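The Sweater Situation, Part 2

When I left you, I had taken every sweater I own out of the cedar chest and put them all on the bed, because a woman on the radio said you have to see the whole heap before you can be reasonable about it. I saw the whole heap. I then slept on the couch.

It's March, and in Illidmont that means you can pack away the heavy knits on Monday's weather and want them back by supper. My mother waited until the lilacs had leaves. My aunt Gisela Orellana waits until the furnace man has come and gone, and she is never cold and never wrong, so I asked her how she does hers. She said, "In a drawer." I asked how she folds them. She said, "Flat," and wanted to know if I was eating.

So I went to the library and got the Beathag Cairns book, the one with the gray cover, which has a chapter on woolens that runs longer than the chapter on moving house. Cairns is against hangers. She is against them the way some people are against fluoride. A sweater on a hanger, she writes, "will grow shoulders you do not have," and having tried on the green one I bought in Moffat, I have to concede the point. I now have shoulders like a coat rack.

What she wants you to do is sort by thickness first. I had been sorting by how I feel about them, a slower system, and it had produced one pile of sweaters I love, one pile of sweaters I ought to love, and a sock.

By thickness, then. The thin ones went fast. Cardigans went fast too, once I quit buttoning them (she says button them; I say life is short and there are 6 buttons on the navy one, all the size of lentils). Then I got down to the bulky stuff and everything slowed to a crawl. Thick knits don't come off a heap one at a time. You pull on a white rib and the big patterned one comes along with it, blue leaves, snowflakes and all, like a relative who heard you were going to the store.

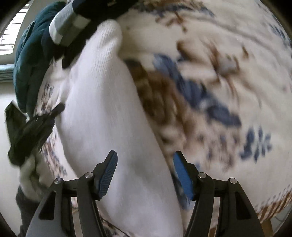

What the folding chapter says, and what I did

Cairns lays the sweater face down, brings the sleeves across the back, folds the sides in, and then folds up from the hem in thirds. It takes her four drawings. In the drawings the sweater has no thickness whatsoever. It might as well be a napkin.

I did the sleeves. I did the sides. By the time I got to thirds, the Nordic one was the height of a loaf of bread and starting to open up again on its own. I put a hand on it. It waited until I took the hand away.

After a few rounds of this I switched to halves, and halves are fine. Halves fit the chest the long way if you put the fat end toward the hinge. I'm aware this is not in the book.

The ribbed stuff I'd been dreading, and it turned out to be the easy part. Rib wants to pull in on itself anyway, so you just let it and then square off the corners. White is the trouble there. I went over the white ones by the window at four in the afternoon, when the light comes in sideways and shows you every coffee you ever had. Two went to the wash pile. I used the Tuvamero wool soap, the kind that smells like a hardware store, and laid them on towels on the dining table, so dinner has been on our laps.

Where things stand

The thin ones are in the dresser. The bulky ones are in the chest, with cedar blocks I sanded until I sneezed. The lid closes if I sit on it, and I'm told by the gray book that wool should "rest without pressure," so I have stopped reading the gray book.

The green one from Moffat is on the chair. I can't fold it because of the shoulders.

It's supposed to snow again by the end of the week, and I know exactly which sweater I'm going to want. It's on the bottom.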